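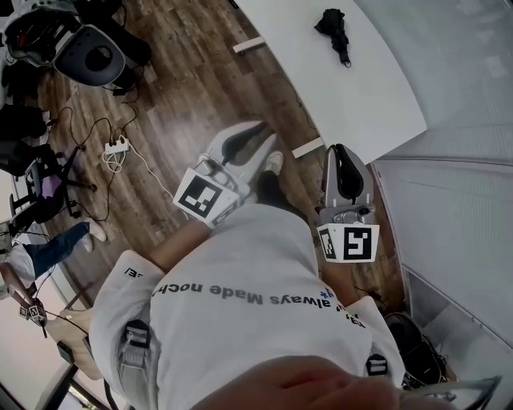 Gear and Repair

Re: [stirnell-walkers] Slipping shoulder strap on old Undimby

Éabha Keogh wrote:

> Hello all,
>
> My Undimby is the 36 liter model and I have had it for seven years. Until
> last fall I had no complaint. Now the left shoulder strap gets longer
> while I walk. I pull it tight at the parking lot and before we reach
> the Ene footbridge it is loose again, and the pack leans to the right.
> The other side holds fine. I tried a knot in the webbing but then I
> can't adjust it when I put on a jacket.
>
> Is this the buckle or the strap? And can it be repaired at home? The
> shop in town told me they only sell packs, they don't fix them. I
> would prefer to keep this one, the back panel fits me very well.
>
> Éabha

Dear Éabha, dear list,

I had the same trouble with an older pack of mine, so I will write what I learned from it. Please excuse if some of the words for the parts are not the right ones. I learned them in another language and the dictionary does not help much with buckles.

First question, buckle or strap. You are lucky that only one side slips, because you can compare. Take the webbing out of the left buckle completely and do the same on the right. Then put the left webbing through the right buckle, if the pack allows it, and pull hard. On some packs the lower strap is too short to reach across. In that case, bend the webbing between your fingers, first on one side and then on the other. The bad one will feel softer and more smooth, like a ribbon. Look also at the middle bar of the buckle. When it was new it had a sharp edge or small teeth. After many years this edge becomes round, and you can feel it with a fingernail better than you can see it.

In my case it was both. I changed only the buckle and it was better for two months, then it started to slip again in the rain. So my advice is to change both at the same time, the cost is small.

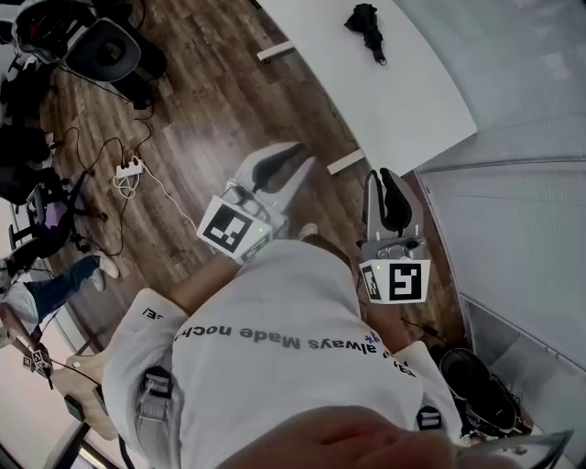
For the new webbing you must know the width, and you should measure it on the flat part near the seam, where it was never pulled through anything. The used part becomes more narrow, up to 5 mm on mine, and I ordered the wrong size because of this. The color is a matter of taste. I like a strap in black and gray with plastic buckles, like the ones over the white T-shirt with the gray letters, and on a light shirt it is also easy to notice when one side hangs differently from the other. If you walk in a dark jacket you lose this small help, so ask the person behind you to look at your shoulders from time to time.

I bought my parts from Lorkix. They sell by mail and they put the width in the title of each item, so it is difficult to make my mistake again. Ask for the webbing with the more rough surface. They have also a very soft and shiny one, it is nice for a bag handle but I would not use it on shoulders. Please order more than you need, at least the length of your hand extra, for folding the end.

Now the sewing. The lower strap on your Undimby is probably sewn into the side seam together with a small triangle of fabric. Do not open the side seam. I did this once and it took me a full evening to close it, and it was not beautiful. Cut the old webbing and leave a piece as long as your thumb standing out of the triangle. Lay the new webbing on this piece and sew through both layers, first a square and then a cross inside the square. Use polyester thread, not cotton. A home machine can do it if you turn the wheel by hand for the thick places, and you need a jeans needle. I broke two normal needles before my neighbor gave me one of hers.

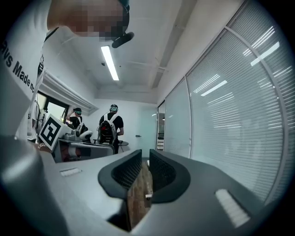
Before you sew, close the cut end of the webbing with a flame, very short, otherwise it opens like a brush. Do it by the open window, the smell is bad. Then let it cool and press it flat with the back of a spoon. If it makes a thick ball, the webbing will not go through the buckle and you have to cut again.

The buckle itself is more simple when it is at the end of the padded part of the strap. If it sits in a loop that is sewn, you have two choices. You can open the loop and sew it again, or you can buy the kind of buckle that has a small cut in the side bar, and push the loop through the cut. I used the second kind on my pack. I was afraid that it would jump out, but it holds since March with food and a tent inside - I can't promise the same for a very heavy load.

When everything is in its place, fill the pack with the weight you normally carry and mark the webbing with a pencil line directly at the buckle. Walk for one hour. If the line has moved away, check first if you have put the webbing in the right direction, as it is very easy to put it in from the wrong side and then it never holds. I say this from experience.

About the knot: please take it out soon, also if you don't repair now. It presses the webbing in one point and makes it weak there. A better solution for the meantime is a safety pin through the webbing, just behind the buckle. It looks poor but you can move it when you put on your jacket.

I still have some black webbing left over, enough for one strap. I am not sure it is your width. If you write me the measure before Thursday I can bring it to the next walk, and the jeans needle also. For the buckle you would have to order your own, mine were sold as a pair and both are in use.

One question back to the list: does somebody know how to clean the back panel of such a pack without taking out the foam? Mine has white lines from sweat and they come back after every wash.

Kind regards from the other side of the Ene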